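Breakfast club, second term

Reading time: 3 min

Wivstead on a Saturday morning. Car park nearly empty, side door propped open with a fire extinguisher, smell of toast all the way down the corridor. Follow it and you get to the robotics club.

They've been going since January. Started with wheels, like everyone does, line followers and a maze. Then somebody got the college a loan of a proper two-armed machine and the line followers went in a cupboard. Now it's hands. Two of them, black, with fingers, and a whole term given over to the job of making toast.

The competition is called the Pivska Table. Small, a bit eccentric, run out of a sports hall. Each team gets a household task and 5 minutes on the clock. Bread from tray to toaster, lever down, toast out, toast on plate. No touching the robot once the whistle goes. Marks off for every slice on the floor, more marks off for squashing.

Squashing is the big one. Bread is horrible to pick up, it gives, it tears, it changes overnight. A fresh slice folds if you look at it wrong and a stale one snaps. The club buys the cheapest loaf going and writes the day it was opened on the bag, becuase a grip that's fine on one day can go straight through the crust two days later.

The way they teach it is by doing it. One student drives the arms, moves recorded, then again, then again with the tray turned a bit. The target is 1000 good runs before the software gets a go on its own. A shift is an hour and most people are cross by the end of it. Right hand on the slice, left hand up by the lever, ready. 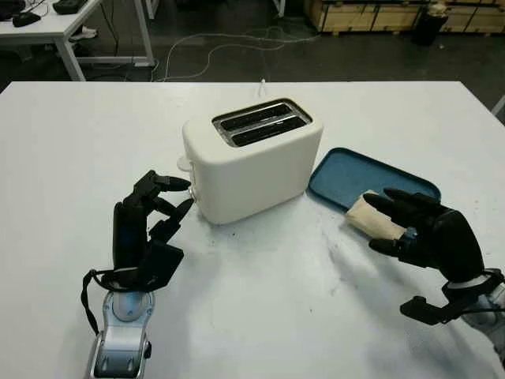
One of the second years reckons the bread gets all the attention and the lever is what loses you the round, since if you push it slightly off straight it sticks halfway and there's no time to start over. Others in the group disagree, loudly. They're still arguing when the kettle goes on.

Money is the usual story. The entry fee is paid, the van isn't. A raffle and a sponsored quiz have got them most of the way to 3000 pounds, and Drelora, the packaging firm on the ring road, has promised to make up the rest if its logo goes on the T-shirts. Orange T-shirts. Not popular.

There are 7 students going. Two drivers, two on code, the rest on what they call pit crew, meaning spare fingertips, cable ties and sandwiches. Last year's winners, the Yordanov team, did their whole task with time to spare and are entered again. Theirs was folding a tea towel. Everybody in Wivstead has watched the video, several times, at half speed.

By noon the loaf's down to the crusts. Another batch of runs saved, a few binned. Somebody sweeps up, somebody else backs up the morning's files onto two drives after what happened in the spring, which they'd rather not go in to. Next session same time, bring a jumper, the heating isn't on at weekends.

Recent in Clubs & Classes
The bell ringers learning to solder
Model boats: a pond of their own at last
Is your school kiln safe to use?
Night class diary: welding, week two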